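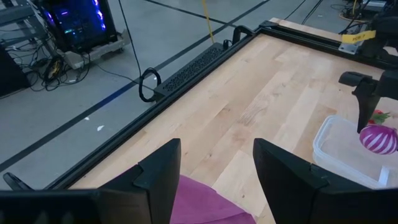
Community Mediation and Interfaith Dialogue Program
Interim progress report to the Flanagan Fund
Grantee: Plikora Network
Reporting period: second half-year of the grant, closing in June
Prepared by: Marta Mykhailiuk, program manager

1. Status

The program is on schedule for training and behind schedule for case follow-up. Spending is within the approved budget lines. No change to the end date is requested at this stage.

2. Training of local mediators

The mediator course ran in Praseo and Bululik using the revised curriculum. Total attendance across all sessions was 1,380, counted as person-sessions from the sign-in sheets. The number of separate individuals is lower and is still being cleaned, as names were spelled differently between sheets. Ustyna Bondarchuk will complete this work before the annual report.

The unit on land and boundary disputes was moved ahead of the unit on family disputes. Trainees in Bululik were already receiving boundary cases and asked for the material earlier. The unit on religious holidays and shared public space was extended from a half session to a full session.

Written assessments were replaced by observed role play in Bululik, where several trainees do not read the course language well. Praseo kept the written form. Results from the two sites should not be compared.

3. Case intake and follow-up

Mediators opened 661 cases in the period. Of these, 200 were selected for a follow-up interview under the sampling plan in Annex B of the grant agreement. Interviews are incomplete. The main cause is the loss of the second interviewer post between February and April. Hryhorii Hnatiuk now holds the post and is working through the Praseo list first.

We are not reporting a settlement rate in this document. The figure in our previous report counted cases closed for any reason, including withdrawal, and should not be quoted. The case form now has a separate field for withdrawal. 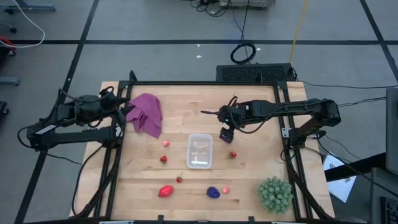 Tabletop with two black arms and a purple-pink cloth.

4. Interfaith dialogue groups

There are 7 active groups. The group at the Bululik market hall merged with the lakeside group at the request of both. Meetings are chaired in rotation by Buddhist, Christian and Muslim members. Dexter Dalisay attends as note-taker and does not chair.

Two groups asked whether the notes are shared with local government. They are not. The consent sheet has been reworded to state this in its first line, and members signed the new version at their next meeting.

5. Finance

Travel is underspent owing to the vacant interviewer post. Translation is slightly overspent. A request to move funds between these lines has been sent separately by Matvii Pasichnyk.

6. Work planned for the next period

Complete the follow-up interviews in Praseo, then Bululik.
Issue the cleaned trainee list.
Hold the refresher course for mediators trained in the first half-year.
Agree with the Fund on the definition of a settled case.

7. Decision needed from the Fund

Written approval of the reworded consent sheet (Annex D) is requested by the end of August. Groups formed after that time will use whichever version has been approved.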